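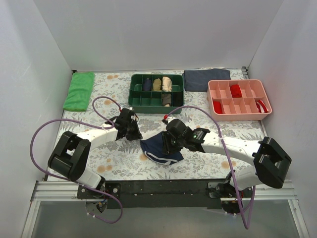
Navy with a white stripe trim, on a cloth of gray leaves and orange blossoms.

There is a particular pleasure in folding something small, and I have come to it rather late in life, after years of shoving everything into the drawer and leaning on it until it closed. My conversion began on a Tuesday with a heap of little navy things, the kind with a stripe running along a curved edge, and a table that happened to be clear for once.

Small pieces are harder than big ones, you know. A bedsheet forgives you (mostly!), but a scrap of a garment with a rounded hem has no straight line to follow, and the trim tells on you the minute you're a little off. My mother did hers on the kitchen table, always over a printed cloth, and I still like a pattern underneath. Dark fabric shows up so nicely against pale flowers, and you can find every corner without hunting for your glasses.

So lay the piece down any which way and smooth it from the middle out with the flat of your hand. Take the two upper corners first. Bring one side over to the other, let the curve fall where it wants to, and then fold the bottom up toward the top. If a crease turns up on one side, open it out and start again, it only takes a moment.

I keep mine standing on edge in a shallow Moltik drawer box, which I bought for 5 dollars and have since filled, emptied and filled again. Verbeke makes a deeper one with a lid, lovely for winter woolens, though I find that anything with a lid in my house soon gets a stack of magazines on top of it.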